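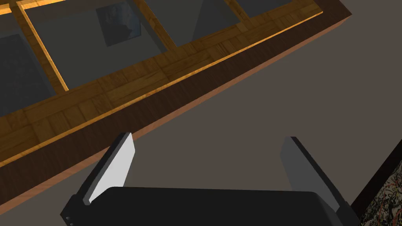 Ekus Classroom Simulator: Review After Two Terms With a School Robotics Club

Posted May 27, 2025

Our club meets after school twice a week in a room with twelve desks and not much floor. We have one real arm, an older Orkutier, and more students than can stand next to it. Last fall we bought the classroom version of Ekus so the rest could work on something while they waited. These are my notes for other coaches who are thinking about it.

Price and setup

The license was $654 for the school year and covers every computer in one room. Shipping does not apply, but there is a one-time activation charge of $109 that is easy to miss on the order page. Installing it took one afternoon. The school network blocked the license check at first and we had to ask for a port to be opened, so plan for that if your district is strict.

It runs on our lab desktops, which are five years old. Start-up is slow. A scene with a lot of furniture took 135 seconds to load on the worst of them, and the students learned to start it and then go get their notebooks.

Scenes

Ekus comes with kitchens, offices, a workshop and a gallery set. We used the gallery set most, as our spring project was a museum helper: drive up to an exhibit, stop with the gripper open, and wait for a command. The wooden display case with the divided glass top became the usual target. It has a long front rail that makes a good edge for teaching alignment, and most groups wrote their first approach routine against it.

Glass is handled only fairly well. The panels look right to a person, but the simulated depth sensor sometimes reads the compartment floor and sometimes the glass. One group lost two meetings to this before we found a setting under Sensors, Advanced, that makes glass solid. It should be on by default in a school product.

Paintings and other loose objects can be placed anywhere, including on the floor at an angle. We used them as obstacles. The abstract ones with a lot of splatter are hard on simple color tracking, and that led to a useful lesson on thresholds.

Gripper and controls

You get a two-finger parallel gripper and can view the work from close to it. Opening width is set by a slider or in code. The code side is plain Python with short function names, and students who had done one semester of programming were fine. Those who had not used the block editor, which is slower but complete.

The contact physics is the weak part. Thin things slip or jitter between the fingers, and a grasp that holds in Ekus may not hold on the real arm. We told students to trust it for motion and not for grip force. Moving a finished program to the Orkutier meant changing the joint limits and cutting the speed by half. After that, most of the approach routines worked with small fixes.

Lessons and support

The printed workbook is thin and has errors in units 3 and 6. The online one is newer, so use that. Support answered my two emails within a day. The user forum is quiet.

What else we looked at

Painemal is cheaper and loads faster, but its rooms are bare and it had no block editor when we tried it. Gastico has better contact physics and costs $830 for a single room, with fewer scenes. If your club is mostly doing pick and place, I would look at Gastico first.

Good
- Runs on old computers
- Gallery and kitchen scenes have enough detail for a real project
- Python and blocks in the same license

Not so good
- Slow loading
- Glass settings are hidden
- Grasping is not close enough to the real thing

We are renewing for next year. The license runs out in June, and I have asked if the summer weeks can be added on for the students who want to keep going at home. No answer on that yet.

Rating: 4 out of 5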